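The Shared Table Returns to Skamthorpe

Residents' dining program enters its second year
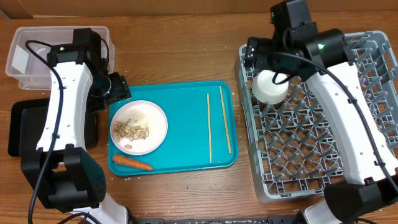

SKAMTHORPE, Tuesday, February 23, 2021

The Brouwer Foundation has renewed its support for the shared dining program at Mellon House, a residence for older adults on the north side of town. The grant will pay for kitchen staff, produce and evening transport through October.

Mellon House has 64 apartments, each with its own small kitchen. When the building opened, its planners assumed that most residents would cook for themselves. A survey carried out by the housing office found that many were eating the same two or three meals each week, often standing up.

"People had stopped setting a place," said Faraji Rugemalira, director of resident services. "They had the food and the means to cook it. What they missed was a reason to sit down."

The program serves supper on four evenings a week. Menus are drawn up by the head cook, Darnell Ambrose, who trained in hospital catering and keeps a file of 200 recipes, many of them supplied by residents. Barley soup, baked fish and stewed plums appear most often -- the plums at the request of the third floor.

Meals are also carried to residents who cannot come downstairs. Trays go out at 5:30 p.m. and are collected after the dining room closes.

The foundation will fund a similar program in Sullum, where a residence of 56 apartments is due to open its dining room this fall. Applications for the post of cook are being accepted by the Sullum housing office.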